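Gathering demonstrations in simulation for a drawer-opening policy
Project report, Osian Morris and Heledd Skyrme

2. Collecting the examples

The policy learns by copying, so it needed recorded runs of a person driving the two-armed robot. We built the rooms in Grallitz and drove the arms from the lab at Clelumbridge. Each run puts a small three-drawer chest in a room with a few loose objects on and beside it.

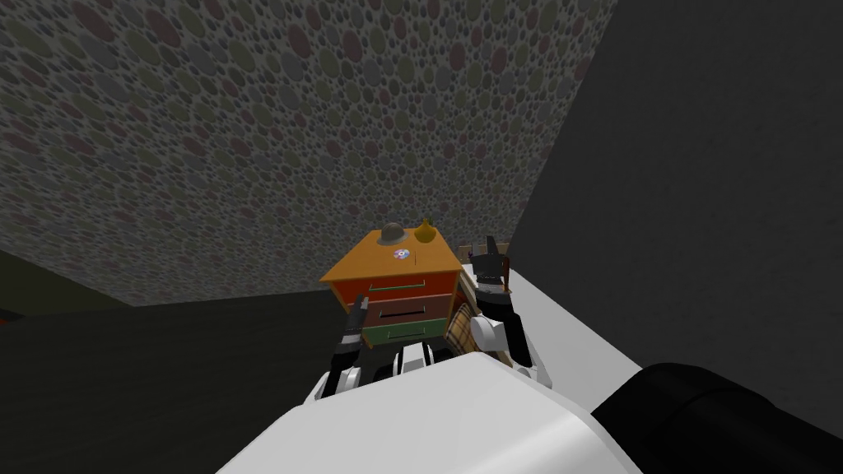

Colours and wall textures are changed between rooms so that the policy does not tie a drawer to one colour. We recorded 403 runs in May and kept 275. Most of those we dropped had long pauses where the driver was unsure which arm to use.

Heledd drove the first 137 runs and Osian the rest. Her runs were slower but needed less trimming at the start and end.
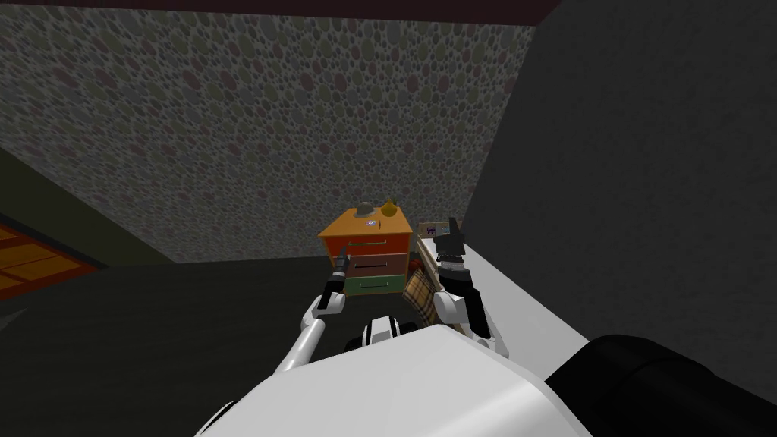

3. Labelling

Every run that was kept got a one-line instruction and a start and end mark. We labelled by hand in Nislow, which took about 70 hours between us. Objects were named from a fixed list, and anything partly hidden was still named if either of us could tell what it was.

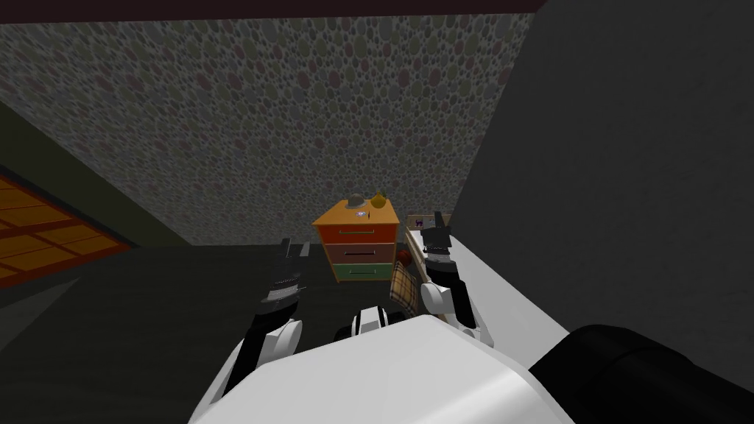

Agreement between the two of us was good for drawers and poor for clutter. Small things low down gave the most trouble. The red ball by the chest's lower right corner was missed in several first passes, and the plaid item next to it went down as "cushion" in one list and "cloth" in the other. We settled on "cushion" and relabelled the affected runs before training.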